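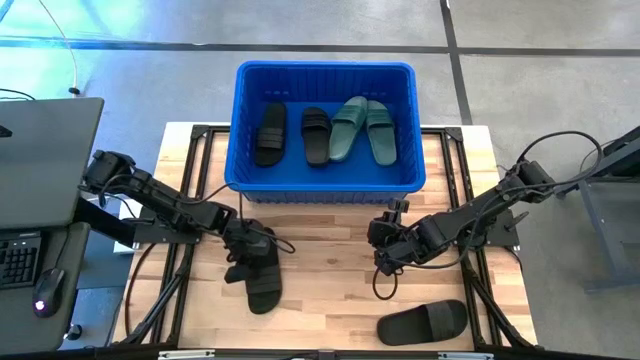
Fig. 1. Two-arm cell with slides on the table and in the blue bin.

Handout 2: Good practice at a shared bench cell
Dzifa Quaye, Perthorpe. Reissued 8 December 2018; replaces the June version.

Scope
These rules cover small tabletop cells in which two arms reach into the same area. They do not replace the risk assessment for the cell. Where the two disagree, the stricter applies.

1. Layout
1.1 Mark the area both arms can reach. The bin in Fig. 1 lies across the far edge of the table; treat any such bin as shared space and allow one gripper over it at a time.
1.2 A bin that overhangs the table is part of the hazard zone, including the overhang. Note its position on the setup sheet before each series.
1.3 Keep keyboard and mouse outside the reach of the nearer arm. If the desk adjoins the cell, set a software limit on that side.

2. Cables
2.1 Leave enough slack for full wrist rotation and no more. Check loops at the elbow and wrist separately - a loop that clears the table in the rest pose can drag in a low one.
2.2 No cable may cross between the arms.

3. Speed and access
3.1 Setup and teaching: 60 mm/s maximum at the gripper.
3.2 Hands stay out of the cell unless both arms are stopped. Stopping one arm is not sufficient.
3.3 Items dropped on the floor are left until the end of the run.

4. Records
4.1 Log every stop, planned or not, with the cycle number. The Tostgate series ran to 3000 cycles; the log has a gap after cycle 1298 and the later results could not be used.
4.2 Inspect gripper fingers at the start of each series and initial the sheet.

Reading for next session: Figueroa setup notes, sections on shared zones and restart.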